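The Arm Does Not Know Who Is Tired

At Skerncombe we prepare sample plates for customers, and since August the arm does the first part of this work.
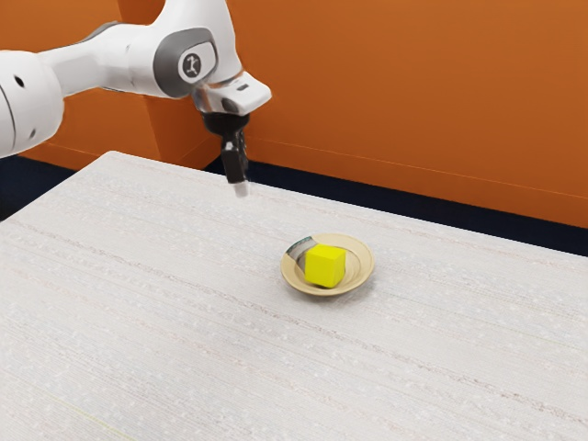 What stays for the hands

We try each task in simulation first. A yellow cube on a plate is easy to discuss, but the thin piece behind it is where I would like my managers to look longer. Small flat things were always the work of Dehua Luo, who has 53 plates in her shift and very fast fingers.

Now she has 803 plates to supervise and touches almost none. Her wrists hurt less, she told me, and I believe her. But she used to talk with two colleagues across the table, and today she stands alone beside a screen.

I am not against the arm. I am against the habit of asking the workers last. Necati Kurtuluş proposed that five of us sit with the programmers before the next task is chosen — paid hours, not the lunch break. The company has not answered him yet. I think it should say yes before the second arm is ordered.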